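Woleck Release Coupling for Light Arms and Kitchen Grippers
With notice about stuck release on older units – please read before you order spare parts

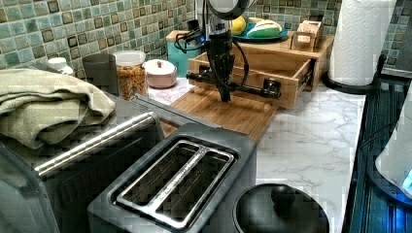
What the coupling is for

The Woleck Release Coupling sits between the last link of a light robot arm and its gripper. When the gripper pulls or is pushed harder than the set force, the coupling opens, the gripper goes slack on its safety cord, and a signal goes to the controller to stop the arm. It is made for work with household furniture and small kitchen things: drawers, cabinet doors, lids, organizers that stand free on a counter.

Opening a small drawer looks like easy work for an arm, but the force can rise very fast. A drawer that runs free for most of its way will meet the stop at the end, and the arm, if it has been told to go further, will go further. With a built-in cabinet usually the handle suffers. With an organizer which is not fixed to anything, the full organizer comes along, together with what stands on it.

Stuck release on second revision units

In April we received a report from the test kitchen of Hondar, where a second revision coupling did not open during a drawer pull. The drawer was already at its stop. The arm continued to pull and brought a two-level organizer over the front edge of the counter, with a bowl on the upper shelf. The operator pressed the emergency stop. No person was hurt. The bowl was broken and the finger bar of the gripper was bent.

The coupling was sent to us and we measured it on our bench. It should open at 72 newtons. It stayed closed at more than double this force. After we took it apart, we found that the grease in the ball track had mixed with fine flour and become stiff like a paste. The two locking balls could not move back into their seats. The spring was good and the signal contact was good, so the self-check at power on showed no fault. We want to say this clearly, for many customers trust the green light of the self-check. It tests the electric part of the coupling only. It does not test that the balls can move.

Later we asked other customers to return their older units for inspection, and we found the beginning of the same problem in units from two more places. One of them was used only with dry goods and was wiped every evening. Wiping does not help, the dust goes in through the gap behind the ring.

How to know if your unit is affected

Look at the outside ring of the coupling. Second revision units have a smooth ring. Third revision units have a ring with a groove, and in the groove there is a gray rubber seal. If your ring is smooth, your unit is affected, also if it works well today.

First revision units were never sold with the kitchen plate, but some customers have mounted them with their own adapter. Please treat these in the same way as second revision.

What you should do with a smooth ring unit

Stop using it for any work where food powder, sugar, flour or bread crumbs are near. This includes work beside a toaster.

Make the hand test as described in the next part. If the coupling does not open, or it opens with a jump, take it off the arm.

Do not put new grease over the old. Do not use spray oil. We received one unit which was treated with spray oil and it opened from its own weight, so the gripper was hanging from the cord when the operator came in the morning.

Write to us for an exchange. The exchange to third revision is free and we pay transport in both directions. You can keep your mounting plate and your cable, they fit.

Hand test

1. Take the power off the arm. It is not enough to pause the program.
2. Bring the gripper to a height where you can hold it with both hands without stretching.
3. Check that the safety cord is hooked and that it is not twisted with the other cables.
4. Hook the pull scale to the gripper, close to the center line. If you hook it at the end of a long bar the reading will be too low.
5. Pull slowly and straight. Read the number at the moment of release.
6. Close the coupling by hand until you hear the click, and repeat. You need three readings.

All readings must be close to 72 newtons. The tolerance for your unit is printed on its test card. If the first reading is higher than the others, this is an early sign of dirt in the track – do not think that it has become free and is now good. Send it in.

We recommend to make the test every week with kitchen work, and after each time when something was spilled.

Cables

In the Hondar case the cables were not the reason, but during our visits we saw several arms where they could become one. When the arm hangs from above and the cables make loops around the upper part, a loop may be pulled tight as the gripper goes down. Then the cable carries a part of the load and the coupling does not feel it. The release comes too late, or it doesn't come.

Leave enough free length that no cable is tight at the lowest and the farthest position of your work. Fix the cables above the coupling and again below the coupling, never across it with one tie. The loops must also not hang so low that they can catch on a jar or a canister standing at the back of the counter. Move the arm by hand through the full path one time and look only at the cables.

Long finger bars

Many customers use a long horizontal bar on the gripper for pulling drawers. This is permitted. Please know that the coupling measures the pull at its center. When only one end of the bar touches the drawer front, the drawer goes crooked and jams in its sides, and the force is shared badly between the drawer and the coupling. Ask the program to make contact near the middle of the drawer. For bars longer than the coupling flange we offer the wide plate from Costetti, which we have tested with the third revision.

What changed in the third revision

The gap behind the ring is closed with a rubber seal. The ball track is now dry, without grease, and the balls are ceramic. The controller also gets a second signal, which comes when the balls have not moved back completely after closing. With this signal the arm will not start. Some customers find it too sensitive in the first days. Usually the reason is that the coupling was not closed until the click.

The outside diameter is 64 mm, the same as before, so it goes into the same guard.

Technical data

Release force: 72 N, set at factory, not adjustable
Outside diameter: 64 mm
Signal outputs: 2
Locking balls: 2, ceramic
Housing: black anodized aluminum
Mounting: Woleck kitchen plate, or Costetti wide plate
Cleaning: damp cloth, no washing under running water

In the box

Coupling with seal ring, safety cord with hook, signal cable, test card with the readings of your unit signed by the person who made them. The pull scale is not included. You can order it separately or use your own, if it was calibrated.

Limits of use

The coupling is not a replacement for the emergency stop, and it does not protect a person who puts a hand between the drawer and the arm. It reacts to force at the gripper only. If the upper part of the arm touches a shelf or a person, the coupling does not know it.

It is not made for arms that lift hot liquid. After the release the gripper hangs on the cord and can swing. Keep kettles and glass outside the swing, and take from the top of an organizer whatever should not fall before you start work with its drawers.

Questions from customers

Can I clean the second revision myself and continue?
No. We tried this in our workshop. A cleaned unit was good in the beginning and then was slow again after over 3 weeks of normal use.

Our arm has force sensing in the joints. Do we still need the coupling?
Many arms have this. At Hondar it was switched on, but the limit had been raised for a different task and was not put back. The coupling is mechanical and has no setting that somebody can forget.

Is the distributor stock safe?
Jitpraphai has returned all smooth ring units from its shelves. If you buy from another seller, look at the ring before you pay.

Exchange and contact

For exchange please write the serial number, the type of arm and a short description of the work it does. A photo of the ring is helpful. Asif Bugti in our service department answers all messages about this notice. If your unit failed to open during work, do not close it, clean it or take it apart before sending. Put it in a plastic bag as it is, with the dust inside.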